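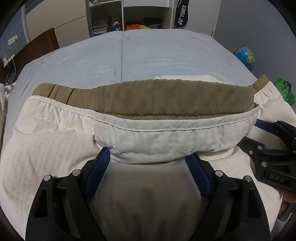

Shirley Haslam wrote to ask if a cooler bag really saves money at a theme park, or if it's one more thing to lug around. Fair question. We rent and sell the thing, and our answer is that it depends on how your family eats.

# Irkon 20 Soft Cooler

**Item no. 1351** | Buy for $33 or rent by the day at the Likham store

The Irkon 20 is a soft-sided lunch cooler with a shoulder strap and a zip lid. The maker says it keeps food cold "all day." We don't know whose day they mean. Ours kept ice until mid-afternoon in July, sitting under a stroller, with two kids opening it every ten minutes. Leave it shut and you'll do better. Leave it in a parked car and you won't.

## What fits

The 20 stands for 20 cans, if you bring nothing else and skip the ice. With ice packs in, plan on lunch for four plus a few drinks. The front pocket is sold as a "dining organizer." It's a pocket. Napkins and a park map go in it fine.

## Will the park let you in with it?

Galby Park allows soft coolers at the main gate, but no glass and no loose ice, so use packs. It also has to go through the bag line, and on a busy morning that line is slow. Rules change. Check with the park before you buy anything from us, including this.

Hotel guests should look at the room fridge first. Some of the ones in Likham barely chill a yogurt, and ice packs won't freeze in them at all. Ask the front desk if they'll freeze yours overnight.
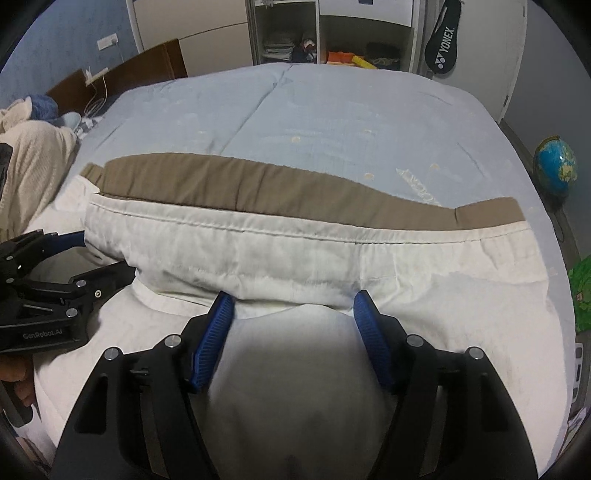
I packed sandwiches for three days and we still bought dinner every night, so where's the big saving, one customer wrote on our comment card. We'd say that's how it usually goes. Lunch, snacks and water are where a cooler pays you back. Few people want a second cold sandwich at seven in the evening when the grill next to the carousel is going – and if that's you, put your money toward one decent sit-down meal and carry a water bottle.

## Specs

- Outside: gray polyester, wipe clean
- Lining: sewn in, does not come out
- Strap: adjustable, thin padding
- Ice packs: **not included**, whatever the tag in the photo on the box suggests
- Spare strap: item no. 1616

## Returns

Unused bags can come back to Haslam Park Supply with the receipt. Rentals are due by closing. Please empty them first, and check the front pocket for string cheese.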